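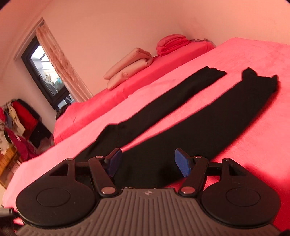
# When the Gripper Wouldn't Let Go: a fault report on our sock-and-stocking trials

**Cecilia Gyamfi, final report for the Domestic Handling project**
**July 21, 2026**

I should say at the start that this was meant to be a report about folding. My proposal promised a tidy comparison of how well a hand-held gripper copes with different kinds of laundry, and for the first couple of weeks that is what I was doing, quite happily, in my own bedroom with a pile of washing. Then the gripper started hanging on to things after I'd released the trigger, and then it pinched my finger, and the report became this one. My supervisor, Dr. Otberg, was very kind about the change of topic (she said a good fault is worth a term of lectures), and I've tried to write it up the way I would have liked to read it when I was standing there wondering what on earth had happened.

## What I was trying to do

The plan was to record 300 demonstrations of picking up, moving and laying down soft items, so that they could later be used to train the Brusis arm in the lab. Thin knits were the part I cared about most. A towel is a forgiving thing to grab, but a stocking slides, stretches and clings, and if you pick it up even a little off centre the far end stays where it was and the whole length goes long and skinny on you. I laid them flat on the bed for most runs, because a fitted sheet pulled tight gave me a nice even surface to come down on, and the colour made black knit easy to pick out later in the recordings.

Each run went the same way. Start with the fingertips open above the near end of the item, close, lift, carry, set down, open, back away. I kept a notebook beside me and wrote a word or two after every run, which I grumbled about at the time and am now extremely glad of.

## The fault

The first odd entry is run 51, where I wrote "slow to open?" and carried on. I am a bit embarrassed by that question mark. There were 13 sticky releases in my notebook by the time I stopped, and looking back through them they come closer and closer together. In the mild ones the jaws paused for a moment and then opened as usual. In the bad ones they stayed shut until I gave the whole tool a shake.

The pinch happened on one of the bad ones. I had a stocking caught in the jaws with the trigger fully released, and I did the thing the safety sheet asks you not to do - I reached in with my other hand to tug the fabric free. The linkage let go of whatever it was stuck on, moved sideways, and nipped the side of my index finger against one of the arms. It was a small blood blister and a good deal of swearing, nothing worse, but it was reported through the Aidoo Building safety desk the same afternoon and I stopped recording there and then.

## Finding the cause

I had a theory straight away, and it was wrong. I was sure the fingertips had picked up fluff and gone tacky, so I wiped them down and tried again with nothing in the jaws. It still stuck on the fourth try.

Back in the lab, our technician, Trerkier, had me take the load off the linkage and move each side by hand. One side swung freely. The other had a gritty spot partway through its travel, and when we opened the joint there was a little felted ring of black fibre wound around the pin, packed in so tightly that it had to come off with tweezers. The stockings had been shedding all along, and I suspect every close and open drew a few more strands in. I can't prove that each of the 13 came from the same joint, as I only inspected it at the end, so please read that as my best guess.

## What I changed

- The joints get a brush-out and a check by hand before each session, with the jaws empty.
- Any release that feels slow ends the session. No more question marks in the notebook.
- Snagged fabric stays in the jaws until the tool has been set down. If it needs freeing, I use a wooden chopstick.
- Knits go through the wash in a mesh bag first, and I run sturdier items in between.

I also wrote a new paragraph for the safety sheet, as the old one said to keep fingers clear "during operation", and in my head the operation was over once I'd let go of the trigger. The new wording says the jaws are to be treated as live whenever anything is held in them.

## Where it leaves the project

I didn't reach my target, and the runs from 51 onward are flagged in the data so that whoever trains on them can decide whether to leave them out. My own feeling is that the slow releases should go, as I'd hate for the arm to learn my pausing and shaking as though it were good technique! The cleaned joint has gone back together and has been cycled 752 times on the bench without sticking, though with nothing in the jaws, so the next student should repeat that test with real knits before relying on it. The chopstick is in the case with the brush.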